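TellyTalk Help > Reality & Competition > Watching and catching up

Is it worth starting Nava from series one, or can I jump in at the new one?

Shared 6 times

Posted by Shiyu Kong, Oct 22, 2021

Hi all, hoping someone can save me from wasting a lot of evenings! My sister has been on at me since September to watch Nava with her, and I've finally said yes. For anyone who hasn't come across it, it's the one where the contestants live in a lighthouse and have to swap teams every time the horn goes. I watched half an episode at hers and had no idea what was happening. People were crying about something called the Akel vote and I just sat there eating crisps.

The new series has already started and I've missed the first 3 episodes. Do I need to go back to the very beginning, or can I just catch up on those and carry on? I don't mind spoilers for the old winners, but please don't tell me who's gone out this time. Also, is there a live feed, or is it only the edited show? My sister swears there used to be one but she can't find it anywhere now.

I've got a Grendeo subscription already, if that makes any difference.

4 comments

Daher_Dan

just start with the new one. the old ones are slow and the first host was terrible. you'll pick it up

Zixuan Tan

I'm going to disagree a bit with the reply before mine, though I do agree about the first host (sorry to his fans, but he used to read out the results as if he was ordering a taxi).

You don't need everything. Series one hardly has any of the rules they use now, there's no horn and the teams stay the same right to the end, so it feels like a different programme. What I'd do is watch the last series, then the new episodes you've missed. The reason is that 2 of this year's lot are returning players and they came back with a massive grudge. If you haven't seen how they fell out over the boat you'll spend weeks wondering why they won't share a kitchen.

The Akel vote is easier than it sounds. It's named after the first person who won it. Everyone votes as normal, then whoever came last in that week's challenge gets to cancel one vote, and they do it before the totals are read out. So they can end up saving someone they can't stand! That's why people cry. It went wrong for my favourite last year and I had to go and stand in the garden for a bit.

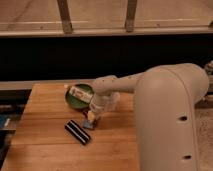

As for the live feed, your sister is right, there was one, but it stopped after the second series. What you get now is a late-night extra show with the bits that didn't make the edit, and it's on Grendeo under its own title, so it won't come up if you go to the main Nava page and scroll down. Search for Nava Nights. I missed it for ages because I was looking in the wrong place. Watch it after the main episode, as it does give away the result in the first minute or so.

One more thing, turn off the autoplay if you can. The little preview at the end of each episode shows you who's still in, and I've had it ruined for me more than once.

Let us know who you end up supporting, I'm dying to talk to someone about the horn thing in episode 2 once you've got there.

Shiyu Kong

Thank you, this is so helpful! Found Nava Nights straight away once I knew what to type. Last series first, then, and my sister is already making a snack list.

Related on TellyTalk Help

Which series of Nava has the storm episode?
How do I turn off previews on Grendeo?
Can contestants refuse to swap teams?
Shows like Nava but less shouting
When do applications open for next year?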